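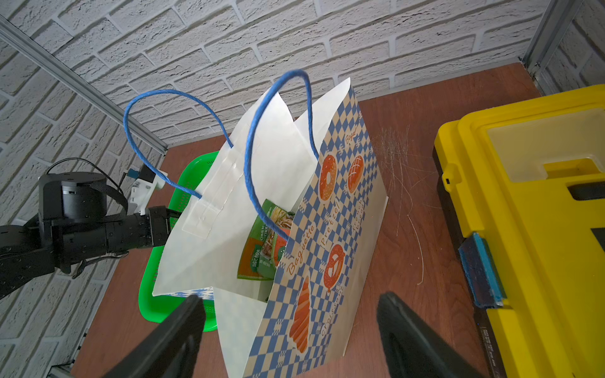
What I do with paper carrier bags

September 11, 2022

I have kept paper bags since we moved to Besholm, and last week I finally went through them. They live in the gap beside the fridge, folded flat inside the biggest one, and the biggest one had split.

Most went in the recycling. I kept 12. The rule I settled on is that a bag has to have proper handles and stand up by itself when it's open. The one with the blue check and the orange breads printed on it passes on both counts. It has twisted cord handles, with a paper patch inside where the cord goes through, and that patch is the bit I look at first now. Handles that are only glued to the rim give up at the second tin of tomatoes.

It's being used for snacks at the moment. I put the packets in upright so I can see the fronts, the green one with the shredded, noodle-like stuff on it included. They used to go in a drawer and get crushed under the rice.

The green mesh tray will go back on the draining side once I've finished with the table.

I did look at a fabric shopper from Gumside — nice enough, but I have plenty of bags. The spare paper ones are going to my sister in April, when she has her stall. She paid 80p each for plain ones last time and they didn't even have a pattern.

Next job is the jar lids.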